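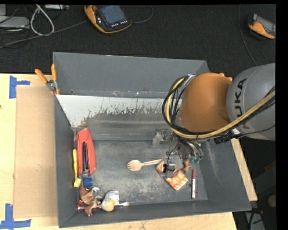
Packed lunch, minus the plastic

Sep 22, 2019

The woman who runs the lunch counter at Drastia, on the market side of Ostbridge station, stopped ordering plastic cutlery last November. She had 2,000 plastic forks in the stockroom at the time and used them up before she opened the first box of wooden ones.

"I wasn't going to throw them out to make a point," she says. "They'd already been made. We got through them by the spring."

What goes in the bag now is a wooden spork and two or three small packets of whatever suits the meal. The spork was a compromise. She sells soup and she sells salad, and for years each order needed a different piece of cutlery, which meant somebody at the counter choosing, and at half past twelve somebody choosing wrong.

"People would get to their desk with a leek soup and a fork. They'd ring up. One man walked all the way back." She tried giving everyone both, but the cost went up and most of the spoons went in the bin unused.

The first wooden sporks she bought were rough at the edge and customers complained about the feel of them on the tongue. She changed supplier to Nornura, a wholesaler on the ring road, and has stayed with them. They cost 2 pence more each. She still hears from people who don't like wood in their mouths, and she tells them they are welcome to bring a spoon from home. About 40 of her regulars do.

Packets are a harder question. Salt, pepper, sugar and sauces all come in small sachets that can't be recycled locally, and she has not found a way round them for orders that leave the shop. There are bottles and shakers on the shelf for anyone eating in.

"I'd like to be rid of them. But if you're taking your lunch on the train, what do you want, a loose spoonful of mustard?" She now asks before putting any in. That one question cut her sachet order by nearly a third, she says, although it slowed the queue and two of her staff grumbled about it.

Each bag is packed in the same order. The hot tub goes in first, then the bread, then the spork down the side with its handle up, and the packets last so they stay on top. She learned the routine at Mbwambo, the café where she had her first job, and says she has never seen a reason to change it.

The counter is open from 9 on weekdays. She plans to try paper lids next, if Nornura can get one that stays on.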